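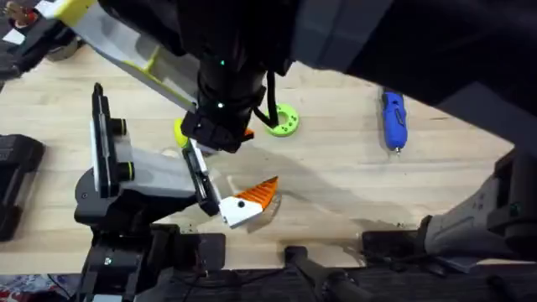
Workbench and Small Tools Inspection Checklist
Pennington Building, Room 18
Form 1826, March inspection
Completed by: Uliana Hrytsenko
Ratings: S = satisfactory, A = action needed, N = not checked on this visit

Instructions to the inspector
Complete every line. Enter a comment for each item rated A or N. Leave items where they are found until the comment has been written. Allow 30 minutes for the room. Return the signed form to the Clundholm safety office by 4:00 p.m. on the day of inspection.

Section 1. Tabletop

1.1 Surface free of splinters, cracks and raised grain: S
Comment: Light wooden top with straight grain. Checked by hand along the front edge and both ends. No repair requested.

1.2 Surface free of spills and residue: A
Comment: Dark, damp-looking stain on the wood toward the front of the top.

1.3 Table level and stable under hand pressure: S
Comment: The rear left foot was adjusted after the previous inspection and has held its setting.

1.4 Loose items stored when not in use: A
Comment: A lime-green ring, a yellow-green ball, a blue handheld tool and a small orange-and-white piece were out on the table together. Users of the room are to put out only the items required for the current session. The remainder belong in the lidded Botitz trays on the shelf by the door.

1.5 Cables kept clear of sharp tools: S
Comment: Clearance was acceptable at the time of the visit. Users should check again whenever the blue tool is moved.

Section 2. Small parts and fasteners

2.1 Small parts held in a tray or lidded container: A
Comment: The tray assigned to this table was on the shelf. Small dark parts are difficult to find once they reach the floor, and the floor covering in Room 18 is also dark. The tray is to be placed on the table before any part is taken out of its bag.

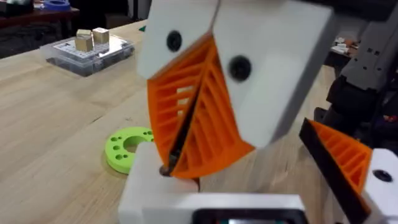 The same requirement applies to screws removed from an assembly, including those that will be refitted within a few minutes. Mixed fasteners found at the end of a session go into the container marked "unsorted" and are not to be returned to the labeled drawers without being measured.

2.2 Drawer labels legible and correct: S
Comment: Two labels were rewritten during the visit.

2.3 Blocks and other freestanding pieces set back from the table edge: S
Comment: No item was found overhanging.

2.4 Floor beneath the table swept and free of hardware: A
Comment: One washer was recovered near the rear left foot and placed in the unsorted container. Sweeping is to be added to the closing routine posted inside the door.

Section 3. Handheld powered tools

3.1 Housing free of cracks: S
Comment: Blue rotary tool, Drarska, inventory number 37. Light scuffing only.

3.2 Bit straight and seated correctly: S

3.3 Bit removed before the tool is set down for storage: A
Comment: The tool was lying on the tabletop with a small metal bit fitted. A bit left in place can catch a sleeve or mark the wood. Remove the bit and return it to the bit case. This comment was also entered at the last inspection, and the supervisor is asked to confirm in writing that it has been raised with all users.

3.4 Switch operates freely and returns to off: N
Comment: Power test deferred. To be completed with the annual electrical check.

3.5 Eye protection available within reach of the table: S
Comment: Four pairs on the wall hook. One pair has a scratched lens and should be replaced at the next supply order.
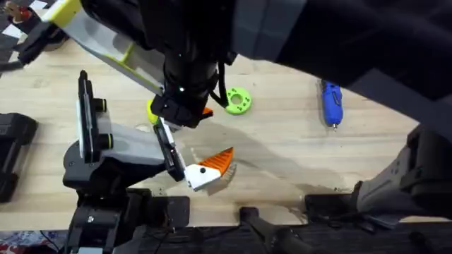 Section 4. Shaped and pointed pieces

4.1 Serrated or pointed edges checked for burrs: S
Comment: The orange part has a row of points along one side. The points were checked by touch and are not sharp enough to break the skin under ordinary handling.

4.2 Round items prevented from rolling: A
Comment: The ball requires a shallow dish or a stop of some kind. A jar lid is acceptable until a dish is supplied. The lime-green disc lies flat and needs nothing further.

4.3 Pieces free of cracks around screw holes: S
Comment: The white block was examined under the lamp. No cracking seen.

Section 5. Actions

Item 1.4: Return surplus items to the trays. Room users, at the close of each session.
Item 2.1: Put the parts tray on the table before work begins. Room users, effective immediately.
Item 2.4: Amend the posted closing routine. Safety office.
Item 3.3: Written confirmation from the supervisor. Outstanding from the last inspection.
Item 3.4: Switch test. Electrical contractor.
Item 4.2: Supply one shallow dish. Clundholm stores.

Room 18 may remain in use while these actions are open. The rotary tool may be used under the existing permit.

Signed: U. Hrytsenko
Copy to: Room supervisor; Pennington Building file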